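3.2 Income sources and the use of shared goods

The second group of organizations in our study finances its social work by selling a service. Two of them are discussed in this section. Granoler gives evening language courses to adults and uses the surplus to pay for literacy classes in villages near Sulach. Fandgate started as a grant-funded association and opened its paid courses only later, when its main grant was not renewed.

In both cases the paid courses and the free classes have one budget but separate staff. The teachers of the paid courses are employed by the hour. The staff of the free classes receive a fixed monthly payment, and this payment is made also in the months when few paying students come. March is the most difficult month for Granoler, because the winter courses have ended and the summer students have not yet registered. In our interviews, several teachers said that they did not know how much of the course fee goes to the villages. Gulyás (the coordinating office for both organizations) publishes this share once a year, but only in the annual report, and the teachers do not usually read it.

A smaller question is how the organizations treat their material goods. Teaching materials, donated articles and tools are not entered in the accounts of either organization, although they are needed for daily work.

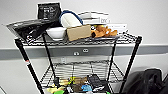
Figure 4. Wire shelving cart with boxes, containers and tools.

The value of such goods is difficult to estimate. We asked each organization to give the replacement cost of everything that it had not purchased itself. Fandgate reported 3000 euros and Granoler 425 euros. The difference does not mean that Granoler receives fewer donations. Its staff counted only the goods that could be sold again, while Fandgate counted also used books and paper.

We held 39 interviews in total. The question on ownership of goods was added after the first round, so the early answers do not cover it. Among the later answers, the most common opinion was that donated goods belong to the free classes, even when the paid courses use them more often. At Granoler this has led to a written rule: materials borrowed for a paid course must be returned before the Wednesday class in the villages. Fandgate has no such rule, and its coordinators settle each request by telephone.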